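Teaching grippers to tidy the hall

Jul 21, 2020

It began, as a lot of things do at the Rireck workshop, with somebody tripping over a pair of shoes. By the end of that evening we had a name for the project (Rosia, after the cat next door) and a first sketch on the back of a delivery note.

The idea is simple enough to explain over a cup of tea. You hold a gripper in each hand and do an ordinary job, slowly and properly, while everything you do gets recorded. Do it often enough and you have something a pair of motorised arms can learn from. We haven't got the arms yet! They're meant to arrive in August, and until then our own will have to do. 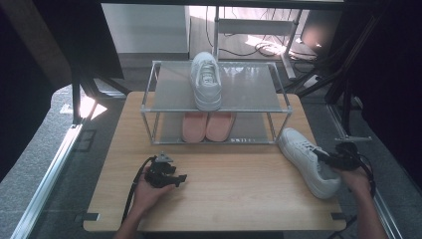 I came to this from model railways, so I expected the electronics to be the hard part. The wiring took one long night. Learning to handle a shoe with two stubby fingers has taken weeks, and I still love it. A trainer is a wonderfully awkward thing – floppy at the top, stiff at the heel, and never quite the same shape twice. Grab the tongue and the whole shoe swings. Go for the heel and you feel far more in charge, although you then have to think about where the toe is going to end up. Slippers are another matter altogether, and I could bore you about slippers for an hour.

Our grippers are on their third set of fingers. The first were too smooth, the second snapped, and these ones grip beautifully as long as you don't squeeze like a maniac. The cables were a nuisance too, until we made them longer and learnt to keep our elbows out. The software side is a little program we call Skuvex, which started life as a way of sorting holiday photos and now lines up the recordings from both hands.

We have 241 good runs saved so far. I'd like 3000 before the arms turn up, and I know how that sounds. A good session gives us 36, a bad one 13, and the bad ones are usually down to me wanting to try something clever with the laces.

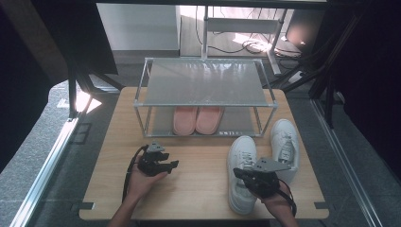 Iolanda Lins thinks we should worry less about the total and more about the muddle. Her view is that a robot taught only by tidy people will be hopeless in a real hallway, so every run ought to begin with the shoes dropped any old how, and a few fumbles should stay in. She'd also like Pimentel, our spare laptop, retired before it loses something important.

I've come round on the fumbles. Pimentel stays until the new drive is fitted, and then we'll see about boots.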